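08/05/2021

Slept till 8 and felt so guilty about it that I did the whole Foltdale loop before breakfast (well, before my second breakfast, if a banana counts). It was already sticky out and the creek path smelled like mud and mint. I've been telling myself since June that I'd get up to 2000 steps before coffee, and today I blew right past it!

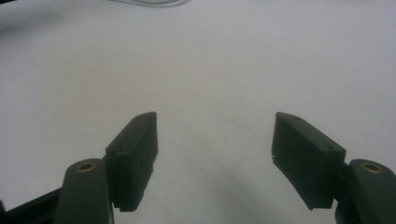 My left knee is still clicking on the stairs, but it didn't hurt going downhill, so I'm calling that a win. Stopped at Grevis for rolls and they were out of the seeded ones again. Got the plain. Fine. The line took longer than the walk, I swear, and then I had to go back in for the butter I'd forgotten.

Spent the afternoon on the couch with the Zovia library book, more than 100 pages, and I still can't tell if I like the sister or not. She keeps writing letters and not mailing them, which drives me nuts.

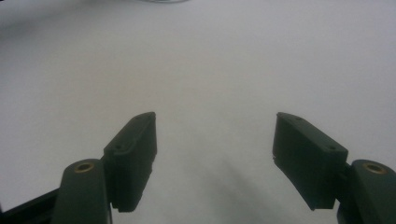
Tomorrow

Call Mom before church. Water the tomatoes early. Try the Okeke Hill trail if it isn't raining, 45 minutes and no more, and wear the good socks this time!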